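Flevard Folding Workbench Cover, Heavy

Home > Shop > Covers and Mats > Flevard

In stock. Ships from the Dufour warehouse.

A workbench cover is a hard thing to get excited about, and we've stopped trying. The Flevard is a thick quilted sheet that goes over your bench when you are done for the day and comes off when you start again. It keeps sawdust, cat hair and the neighbor's opinion of your clamps off the work surface. It has one job. It has been doing that job in our own shop since February, and the bench underneath still looks like a bench.

Prornport made the first version of this cover for people who store a table saw in the same garage as a car. That one was waterproof, stiff as a door and about as easy to fold. Pauline Treloar, who runs our returns desk, got so many of them back that she started using them as returns-desk carpeting. The Flevard is the softer second try. You can fold it by yourself, in a space the size of a closet, without saying anything you'd regret.

What it's made of

Outer layer: tightly woven cotton canvas, waxed once at the factory. You can wax it again. You won't, but you can.
Middle layer: recycled felt.
Underside: brushed cotton, which won't scratch a finished top.
Hem: double stitched, with a weighted cord sewn into all four sides so the corners hang down instead of curling up like stale bread.

Sizes

Small fits a top up to four feet long.
Medium fits a top up to six feet long.
Large fits a top up to eight feet long. Measure first. Everybody thinks they have an eight-foot bench.

All sizes hang 10 inches over each side. If your bench has a vise, you'll want the version with the side slit, sold as the Flevard V at the same price. The slit closes with three wooden toggles. We tried a zipper and it filled up with glue.

Colors

Gray, brown, and a green that looked better in the catalog. The green is 20 percent off until it's gone.

Care

Brush it or shake it outdoors. Spot clean with cold water and a little dish soap. Please don't put it in the washing machine. The wax will move to your shirts, and your shirts will stay water resistant for the rest of their lives.

Hang it to dry. Fold it on the seams and it'll last longer. Ball it up in the corner and it'll still last a good while, but it will look like you.

Shipping and returns

Orders over 100 dollars ship free in the lower 48 states. Under that, you'll see the rate at checkout before you commit to anything. You have 20 days to send the cover back if it doesn't fit. Sawdust is fine. Paint is a conversation.

What buyers have said

"I bought it for the workbench and it's now on the ping-pong table. The workbench is covered in stuff anyway." Nghĩa Vương, Medium, brown

"Heavier than I expected, in a good way. The weighted cord knocked over a mug on day one. I'd move your mug." Verified buyer, Large, gray

"It's a blanket for a table. Four stars." Verified buyer, Small, green

Goes well with

The Gurel bench brush, which has stiff bristles on one side and softer ones on the other. Also the Gurel wall hook, rated for more than 10 pounds, so you have somewhere to put the cover while you work. Most people use the floor.

Model number 765. Page last updated 29 July 2021.

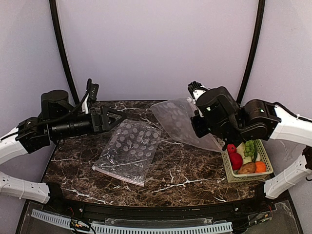
Custom sizes take a little longer, and we need the length, the width and the height of the top from the floor. Send them through the contact form, in inches. If your bench is round, call us first.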